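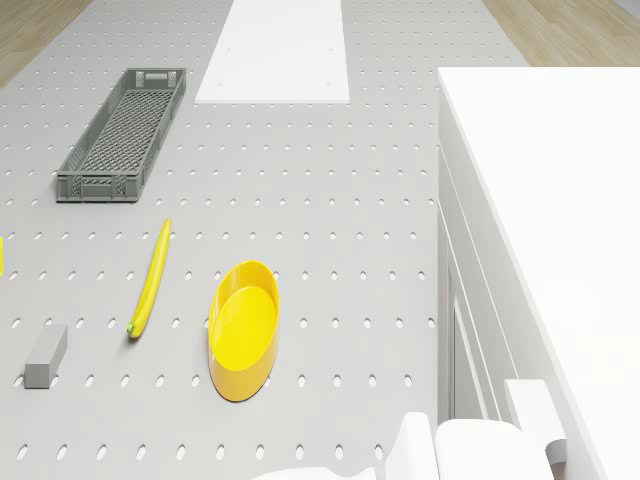
On Feb 1, 2018, Chih-ming Au wrote:
> I've read the thread on the Derketix fingers twice and I still can't tell if
> anyone has tried them on something curved. All the numbers people post are
> for blocks. I have a Bika two-finger on the bench and it's fine on blocks
> too! What I'd like to know is what happens with fruit, bowls, anything
> without two flat sides facing each other. Also, does the simulated version
> tell you anything you can use, or do you end up retuning it all on the arm
> anyway? Our controller is the older Salminen one, in case that matters.

Print this message | E-mail to a friend | 3 comments

Hi Chih-ming, hi all,

OK, I can help with some of this. I've spent a good chunk of the winter on exactly this question, almost all of it in simulation so far, so take the hardware remarks at the end with some salt.

My setup is the pegboard tabletop with a banana, a shallow yellow bowl, a small gray block and the long mesh crate. I swap the fingers, keep the objects where they are, and let the planner have a go. I've got two finger sets loaded, the Derketix ones and a model of the Bika two-finger that I put together from caliper measurements (so blame me for that one, not Bika).

The banana first. I ran 72 grasps per finger set, with the approach angle changed a little each time. The Derketix fingers dropped or rolled it 9 times. The Bika model did worse, and I'd been all ready to blame the friction settings, but when I went back through the logs most of the misses came from the same place: the planner was going for the middle of the curve and closing along it when it should have been closing across. Once I told it to line up with the local direction of the skin and ignore the bounding box, both sets got a lot better and the gap between them shrank to something I wouldn't want to argue over. So if you only change one thing, change that before you spend money on fingers.

The bowl is a different animal. There are two obvious ways to pick it up, either pinch the wall with one finger inside and one outside, or span the whole thing across its narrow side. Pinching works nicely in sim with both sets. Spanning only works if the bowl fits in your opening, and an oval one is a pain here, as the planner has to know which way the long axis runs. Mine guessed wrong often enough that I hard-coded the wall pinch and moved on with my life. One thing to watch is the height. The walls flare, so if you come down too far the inside finger meets the floor before the outside one has anything to push against, and then the bowl just scoots off across the table. I ended up stopping well short of the bottom and closing slowly.

Blocks, yes, everybody's blocks work. Mine works. Moving on.

The crate I put in as a target and not as something to lift, but I did get curious and tried grabbing a short end by the cutout handle. Don't bother in sim unless your collision mesh has the openings modeled properly. The first version of mine had them filled in for collision purposes, so the crate looked fine on screen and behaved like a brick. I lost most of an evening to that. If your fingers stop in mid-air for no reason you can see, turn on the collision view before you touch anything else!

On whether the sim tells you anything useful, I'd say it depends what you ask it. Reach, clearance, which approach directions are hopeless, whether the wrist is going to foul on something tall off to the side, all of that carried over well for me the last time I moved a setup onto a real arm, back in November. The tall white unit on the right of my table has caught out more plans than any of the objects have. Put your tall stuff in the model, even as a dumb box, or the planner will happily swing through the space where it ought to be. Grip force is where it all falls apart. I had a value of 30 in the config that gave me lovely steady lifts in sim and it was way too much on anything soft in the real world. I don't trust any force number from the simulator now and I start low on the hardware every time.

A few odds and ends that cost me time, in no special order:

- Contact settings. I bumped the simulation rate up to 2000 Hz and a lot of the jittery sliding on the banana went away. It's slow. I only do it for the last bit of the approach and the lift.

- Finger shape. Rounded outer edges are kinder when you're coming down next to something low. My square-edged test fingers used to clip the block on the way past it.

- Holes in the tabletop. I treat the pegboard as a solid slab for collision and keep the holes for looks only. If you model every hole, small objects can do some very strange things at the edges and your frame rate goes out the window.

- Object color. If you're doing any detection from the rendered view, a yellow banana beside a yellow bowl is a rotten combination for a simple color threshold. I keep the pair on purpose now, as a test for the detector, but I'd start with two different colors if you want results the first week.

About the Salminen controller, I can only half answer. I had one on loan for a short while and the thing I remember is that it wanted the gripper command and the arm motion sent separately, so there was a pause between arriving and closing. For blocks that pause does no harm. For the bowl pinch I didn't mind it either. Where it bit me was anything that could roll, if a finger had already brushed it on the way in. Someone here who owns one should jump in, I may be remembering an old firmware.

I've also got a third set of fingers on order, the soft padded ones from Grellow, and I've left a slot for them in the scene file. No results to share yet and I'm not going to guess. If they show up before I have to give the desk back I'll run the same 72 on the banana and post whatever comes out, good or bad.

Chih-ming, if you send me the opening width and finger length of your Bika I'll check them against my model. I measured a used one and the pads were pretty worn, so I could easily be off. And what arm is it on? If it's a short one, I'd look at the reach over the crate before anything else. I had to shift mine toward the back left corner of the work area and then undo half of it.

Scene file is in the list's upload folder under grip-compare, along with the config (please lower that force value before you run it on anything you like).

Cheers, and keep the curved-object numbers coming

Print | E-mail | Share (9)
Comments (3)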